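Folding screens, six months in: the Claden panel divider

I bought the Claden divider in January and kept putting off this review, partly because I wanted to live with it first and partly because I lost my notes. So if you're reading this to decide between the Claden and the cheaper Skornon one, pull up a chair, I have opinions on both!

Some background. I sew, mostly mending and taking things in for friends, and I do it in one end of a long room that also has to be a guest room. For years I had a sheet on a tension rod. It fell down every time somebody sneezed. What I wanted was something that stood up on its own, didn't swallow the light, and could be folded away when my sister comes to stay.

Color was the big question for me. I was dead set on white until I saw beige panels in a really big space, a whole row of them down one wall, and they looked so much softer than I expected against all that gray concrete. Dark fabric looks great next to them too (most of what I mend is navy, so this matters more than it should).
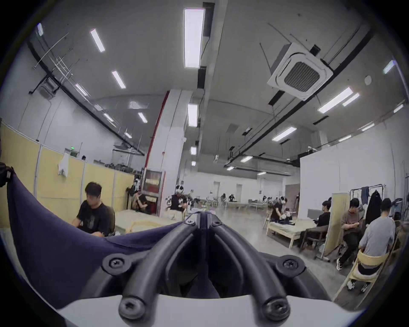
Beige partition panels along the left wall, with navy fabric up front.

See the white cloth hanging over the top of one panel? I do that with mine constantly. The top rail on the Claden is smooth enough that nothing snags, even knits, and I've had a damp cotton bedspread over it overnight with no marks. The Skornon that Pavithra Raju lent me had a rougher rail and it pulled a thread on a blouse I was supposed to be fixing. Not my finest hour.

Putting it together took me an afternoon. The hinges come loose in a bag and you attach them yourself, 2 to each joint, and the instructions show them upside down. I did the first panel wrong, took it apart, had a snack, and started over. My neighbor Cheuk-hei Liao did his in half the time, but he ignored the instructions completely, so maybe that's the trick.

Stability is good if you keep a decent zigzag in it. Open it too flat and it wobbles when you walk by. I'd also say don't hang anything heavy on it. I tried a loaded tote bag on one end and the whole thing leaned at me like it had a secret.

The other thing I worried about was working right up next to it. I spread garments out flat on a big table and I need to be able to walk all the way around, so the panels can't eat up floor. Pale tabletop, pale panels, dark cloth: I find I can see the edges of a piece so much better that way.
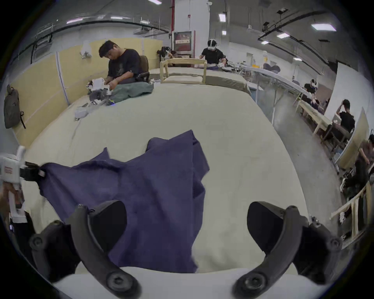

Page last modified: October 2023

If you have a setup like this, with the wall side of the table lined in pale yellow, you'll know what I mean about the light. It's kind on the eyes when you've been staring at a dark hem for an hour. I tape my measurements up on paper at eye level too, though on the Claden I use the low-tack stuff, as regular tape left a gummy patch that took me forever to rub off.

Cleaning is just a barely wet rag. Folded, it slides behind my wardrobe with room to spare.

Would I buy it again? Yes, in beige, and I'd get the extra foot pads at the same time because the ones in the box are skimpy and mine scratched the floor a little. If you only need something for a weekend or two a year, the Skornon will do you fine, just run some sandpaper along that rail first.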